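Zoltdale Practice Room, Set-up Guide

Section 6. Table and counter chores

6.1 Before you begin

This section explains how to prepare a chore on the wooden table or counter, how to run it, and how to judge the result. It is written for the person who wants to know if the arm can already do a small job of the house, for example to put one thing away and leave the other things in peace. Please read Section 2 first if you did not yet install the Udgate planner.

The practice room is a simulation. Nothing can be broken in it, but please work as if it can. A habit of carelessness in the simulated room will follow you later to the real kitchen.

6.2 Preparing the chore

1. Open Zoltdale and load the furnished room. Wait until the arm has come to its rest pose before you touch any setting.

2. Choose one target object. For a first trial we advise a flat or bar-like object. Round vegetables roll away easily and you will learn little from it.

3. Leave the other objects where the room has put them. It is tempting to clear everything, but a home counter is seldom clear.

4. Write the instruction in one plain sentence, as you would say it to a guest who wants to help. "Pick up the dark bar and put it beside the plant" is good. "Tidy up" is too wide for the present version of Udgate.

5. Set the time limit. The factory value is 30 seconds. For a chore near a tall object you may double it.

6. Save the chore under a new name. If you use an old name, the earlier results will be overwritten without a question.

CAUTION: Do not change the position of the base after the chore is saved. The saved paths are measured from the base and they will not be corrected.

6.3 Checking the views

Open all views before the run, also the close one at the fingers. Turn each view until you can follow the fingertips. 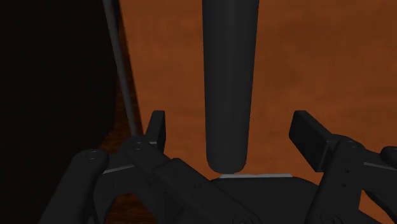
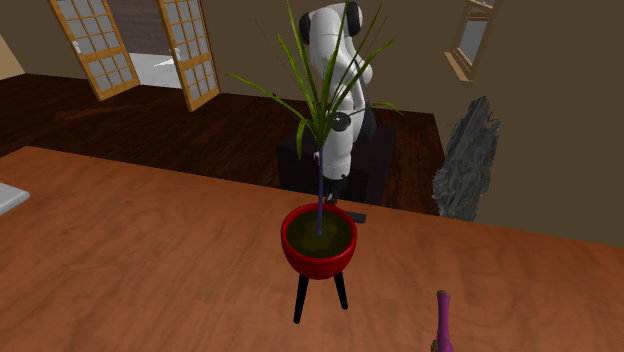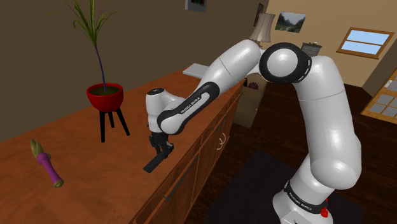

If the plant stands between your view and the fingers, select another view. Leaves are thin and they hide more than one expects. The planner has the same difficulty: it treats the whole spray of leaves as one solid block when the option "Soft objects" is off. We recommend to switch this option on for any room with plants.

Note: The close view has no sense of the room. Use it for judging the grip only, and use a wide view for judging the way of the arm.

6.4 Running the chore

1. Press Start and keep the pointer over Stop during the first run.

2. Look at the approach. The fingers should come down slowly, open, with free space at both sides of the target. If one finger is much nearer to the target than the other, this is still acceptable as long as it does not push the target away.

3. When the fingers close, look for slipping. A small turn of the object is normal. A turn of more than a quarter means that the grip point is badly chosen, and you should stop and select it again.

4. After the arm has returned to rest, press Keep or Discard. Keep also the failed runs. They are more useful for the report.

CAUTION: Do not press Start two times. The second press is stored and the chore will begin again directly after the first one.

6.5 Judging the result

Give 2 marks for each run, one for the target and one for the surroundings. The target mark is "done" when the object lies where the sentence asked. The surroundings mark is "done" when no other object was moved. A run counts as a success only with both.

Please be strict with the second mark. In November we let the arm make 746 runs of one picking chore, and Prasanna Samarakoon checked every one by eye. The first mark was good in most runs. The second mark was clearly worse, and the usual reason was an elbow or a wrist that passed too low over something which was not the target. A person at home would forgive a slow arm, I think, but not an arm that knocks the flowerpot.

So our answer to the question which users send us most often is: partly. Single, well-described chores on a hard flat surface are within reach. A chore with several steps, where the second step depends on how the first one ended, is in our experience not yet ready for the home or for the shop floor. Royer mode (see Section 9) lets you try such chains, but it is marked as a trial feature and please treat it so.

6.6 If something goes wrong

The arm does not move: the chore has no target, or the time limit is set to zero.

The arm stops above the target: lower the approach height by one step and run again.

The fingers close beside the target: open the Betesel panel and choose "Measure again". Do this also after each update.

For other problems, send the saved chore with a short note to Ashley Furnival at the help desk. Please do not send only a screen copy.

Section last revised February 19, 2022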